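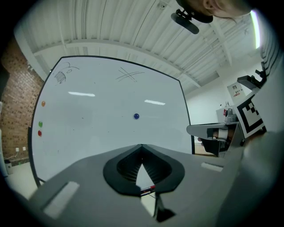

Raquel Caldeira is not convinced that the revised shift pattern at Standia will cut overtime, and told the staff meeting that the handover periods remain too short for the work they have to cover.

The packaging firm will move 91 posts at its Gadia site from three rotating shifts to two fixed ones in March. Start times will be 6 am and 2 pm, with a paid handover of ten minutes at each change. The night shift will close, and the allowance attached to it will be phased out over the following months.

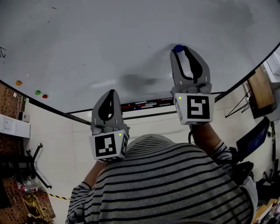

A whiteboard in use, seen from above head height.

More than 200 comments were received during the consultation. Most concerned transport — the first bus from Osei reaches the site after the early shift has begun — and the loss of night pay. Standia said it would ask the bus operator for an earlier service but could not guarantee one.

Employees with caring duties may apply for a different start time. Applications must reach the personnel office by the end of January, and written replies will be issued in February. The Zulovia depot keeps its present hours.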